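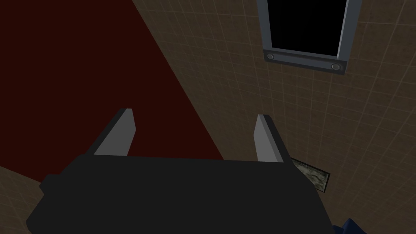
One reader of an earlier draft objected that a gate which throws away half the picture must also throw away half the evidence, and asked why the pose estimator could not be left to learn the gripper's outline for itself. We take the objection first, as the design of the gate depends on the answer.

### 4.2 Masking the gripper in the close view

Nidmont keeps two estimates of the gripper pose. The first comes from the joint encoders through forward kinematics. The second comes from matching the rendered close view against a stored map of surfaces. The planner uses the second only when the two agree within a set bound; otherwise it falls back on the first and slows the arm.

In our first version the matcher was given the whole view. The gripper body fills much of the lower half of Figure 4, and its upper edge is among the longest and strongest edges present. As this edge is fixed in the camera's coordinates, it votes for zero motion in every update. The matcher then reports a pose that lags behind the arm, with a low residual, and the agreement test is passed for the wrong reason at slow speeds. A learned estimator trained on the same views (the Plarko baseline, Section 5.1) showed the same bias, though to a lesser degree.

The gate removes these pixels before matching. The mask is drawn from the gripper model and the commanded finger opening, and is redrawn at every update. It has two parts:

- a static part, covering the body, computed once when the scene is loaded;
- a moving part, covering both fingers, computed from the commanded opening and widened by 4 pixels on each side.

The gap between the fingers is left unmasked. With the fingers spread and nothing held, as in Figure 4, the background in the gap is usable and lies near the middle of the view. When the grasp flag is set, the gap is masked as well, since a held object moves with the gripper and would bring back the same bias.

The reader's concern holds in part. After masking, what remains may carry little information. The large maroon surface in Figure 4 has no texture, so it contributes only through its boundary, a single straight line that fixes motion across its own direction and leaves motion along it free. The tiled wall gives edges in two directions, but the grid repeats and the match is ambiguous by whole tiles. The window frame and its two bolts resolve the ambiguity when they are in view. We therefore compute the smallest eigenvalue of the information matrix over the unmasked pixels and reject the update if it falls below a threshold. The threshold was set once, on the Llewellyn scenes, and was not changed for Irarham.

Both the estimator and the gate run at 10 Hz. Drawing the moving part of the mask takes a small share of each cycle, and we did not try to make it faster.

We ran 486 simulated approaches with and without the gate, using the same seeds and start poses. Without it, the lag fault defined in Section 3.3 was raised in 252 of them. With it, the fault was confined to runs in which the commanded and true finger openings differed, which in our simulator happens only when a finger is blocked. In those runs a strip of finger shows outside the mask and is matched as background. Widening the mask further hides the strip but closes the gap at small openings, and we judged the loss to be worse than the fault.

The rejection test has a cost of its own. Where the view is mostly plain surface, the planner falls back on kinematics for long stretches and the arm moves slowly. This is common in Irarham, where large untextured surfaces stand close to the goal. We considered lowering the threshold for those approaches, but the pose error along the boundary line then grew without being reported, and the setting was left as it was. Section 4.3 describes how the planner chooses its view direction to shorten these stretches.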